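Keeping cut cucumber crisp and drying the seeds in a small toaster oven

Community Help > Kitchen > Small appliances and prep

Posted by usard_bench, Sep 15, 2018

I am setting up a prep surface for a small shared kitchen and have two problems that are connected.

The first is layout. The table is wide, with a smooth brown top, and it is used for washing-up overflow, cutting and plating by different people during the day. I want a fixed arrangement for salad vegetables so that the next person does not have to search for anything. At present the produce moves between a plate, a basket and the counter, and ends up wherever there is space.
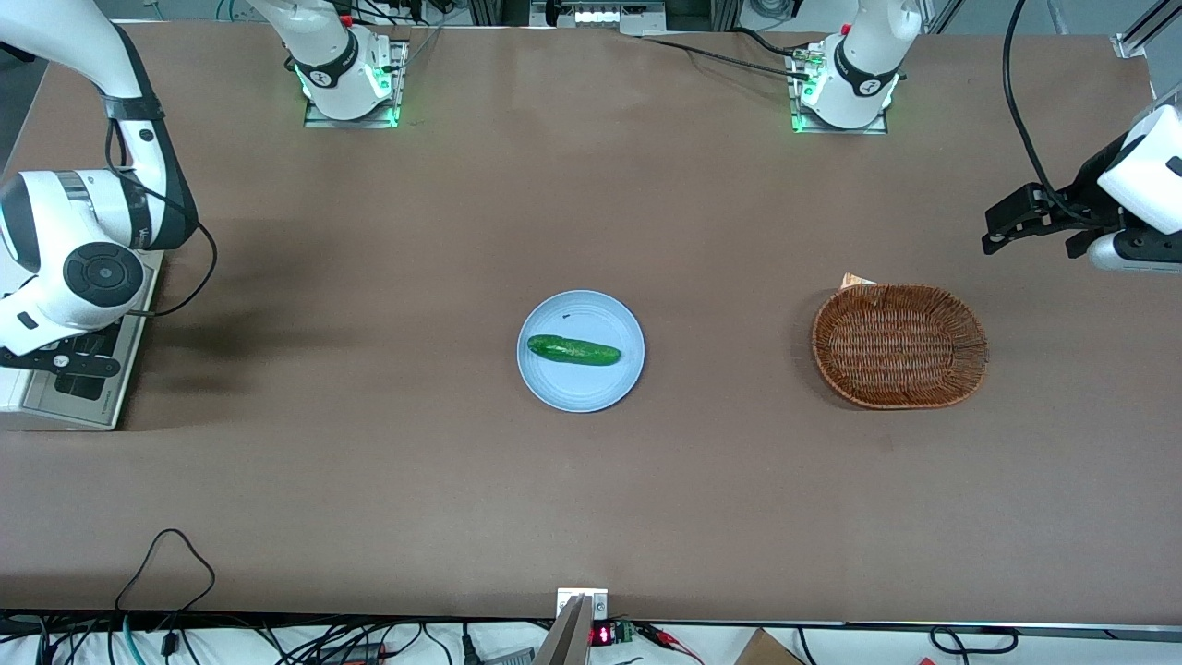
Cucumber is the main item and the one that spoils first. I buy it whole and rinse it on arrival. Some of it is sliced the same day and the rest is left whole. My current method is to stage one on the light blue plate, with the oval wicker basket to the right of it for whatever does not need washing. The slices go soft by the next day in a lidded tub. The whole ones develop wet patches near the ends after a few days in the refrigerator, which is set as cold as it will go.

The second problem is the toaster oven. I would like to use it to dry cucumber chips at low heat, so that the surplus is not thrown out. The lowest mark on the dial is well above what dehydrator recipes call for. I have tried it twice. The first batch browned at the rim and stayed leathery in the center. The second was on parchment and steamed.

Is there a workable low-heat method for this type of oven, and is the storage problem caused by the rinsing, the tub or the refrigerator?

Posted by Podura

Storage first, because there are two separate faults.

Whole cucumbers are sensitive to cold. Wet, sunken patches after a few days at the coldest setting are typical of chilling injury. Move them to the warmest part of the refrigerator, normally the door or the front of the top shelf, and turn the setting back to normal. Do not rinse before storage. If they arrive wet, dry them with a towel and wrap each one in a paper towel. Keep them away from ripe tomatoes, bananas and melons, which give off ethylene and shorten storage life.

Slices lose water from the cut face whatever you do. Line the tub with a dry paper towel, put one layer of slices on it, and cover with another towel before the lid goes on. Salt them only when serving.

On the oven, measure before you change anything. Dials on small ovens are approximate, and the air temperature swings widely as the element cycles. Put an oven thermometer on the center of the rack, leave it empty for half an hour, and note the highest and lowest readings. If the high reading is well over 200°F at the lowest setting, you are baking the slices.

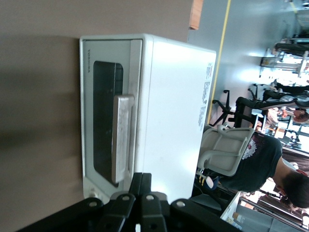

Parchment traps moisture underneath. Use a bare wire rack over the tray so that air reaches both faces, and cut to an even thickness of 1/8 inch or slightly less. Blot the slices between towels for ten minutes first. Do one batch at a time with no overlap. Turn them after the first hour and rotate the rack front to back at the same time.

Some people prop the door to let the moisture out. Check the manual for your model before doing this. On some small ovens the controls sit close to the door opening and are not meant to take the heat. If the manual says the door must be closed, open it fully for a few seconds every 15 minutes and close it again.

Leave clear space on every side while it runs, with no towels or packaging against it, and do not leave it unattended during a long drying run.

Posted by rultcombe_kitchen

Just buy a dehydrator. Cucumber is nearly all water and you will be running the oven for hours to get a handful of chips. I did 3 batches in mine and gave up. Zucchini works a bit better.

For the basket, put a cloth in the bottom if you keep onions in it, otherwise the skins get everywhere.

Posted by seol_77

Agree with Podura on the thermometer. One addition on the layout part, which was not covered.

Set the table up in the order the work happens. Unwashed produce goes at one end, then the cutting board, then the plate, with the basket beyond that. Anything wet should stay off wicker. It holds moisture in the weave and is slow to dry, and mold starts on the underside where it is not noticed. Wipe it with a damp cloth and dry it upside down.

If several people use the table, mark the positions with small pieces of tape for the first couple of weeks. After that the tape can come off.

Also check what else is on the circuit. A toaster oven draws a lot of current, and a kettle on the same circuit will usually trip the breaker. Plug the oven directly into the wall outlet and keep it off extension cords.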